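Peveck Publishes Results of Side-by-Side Gripper Trial at Hinds Test Cell

HINDS – Peveck has released the results of a bench trial comparing two robot grippers on mixed household items. The trial ran through January at the company's Hinds test cell and covered 1220 scored pick attempts.

The grippers under test were the Arura, a linkage design with compliant fingers, and the Nivby, a parallel-jaw unit with a shorter stroke. Both were run on the same arm, with the same controller settings and the same overhead camera. Attempts were divided equally between the two. The first 100 attempts with each gripper were used for tuning and are not part of the scored total.

A pick was counted as good if the item was lifted clear of the tray and held for 600 milliseconds. Drops, double picks and contact stops were logged as separate faults.

The Arura recorded fewer drops on curved and open-top items. The Nivby was faster on narrow handles and had fewer contact stops near the tray walls – a result Peveck puts down to its smaller outer width. Neither gripper was reliable on items lying flat against a corner, and most of the logged contact stops came from that position.

Force limits were left at one setting for all items. Peveck plans a second round with per-item limits and a tilted camera mount. Fingertip wear was not measured in this round.

The data set contains the pick log, gripper commands and fault codes for every scored attempt. It is available on request to equipment builders and test labs. Requests should state the arm and controller in use, as the command logs need to be converted for some controllers.

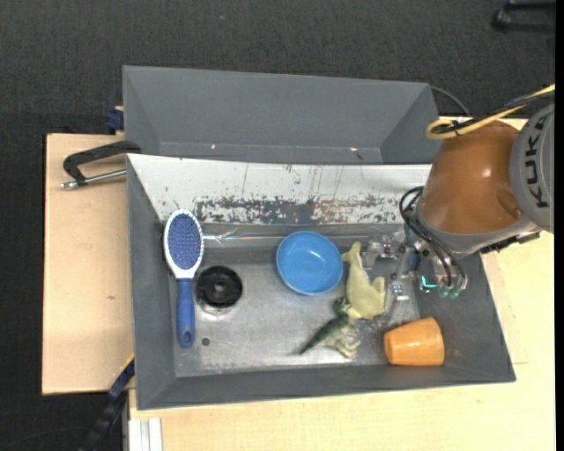
Posted by: Peveck Newsroom | Filed under: Grippers, Test Reports

KUKA arm over the gray work tray, with a blue-handled hairbrush, a round bowl, a toy dinosaur and an orange cup on its side against the front and right walls.

About Peveck
Peveck tests end effectors, cameras and controllers for small-parts handling. The Hinds test cell has 7 bench stations and is open to outside trials by arrangement.

Press contact: Peveck Newsroom, Hinds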